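Ketcombe Parish Rainfall Records

Daily rain gauge readings copied from the paper books kept at Ketcombe and Cullholm. There are 1701 rows, one per reading, in a single CSV file.

Columns are date, site, depth in millimeters, and notes. Blank depth means no reading was taken. A zero means the gauge was checked and found dry. The notes column keeps the observer's spelling.

Known problems: 47 rows from Cullholm have dates we could not read with confidence. They are marked "unsure" in the notes. The August pages for Cullholm are missing.

Typed up by Tegan Quinlan and checked by Digby Brunton. Last updated January 2018.

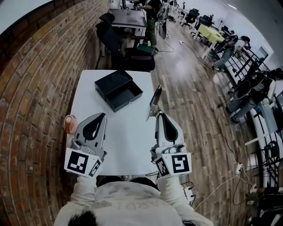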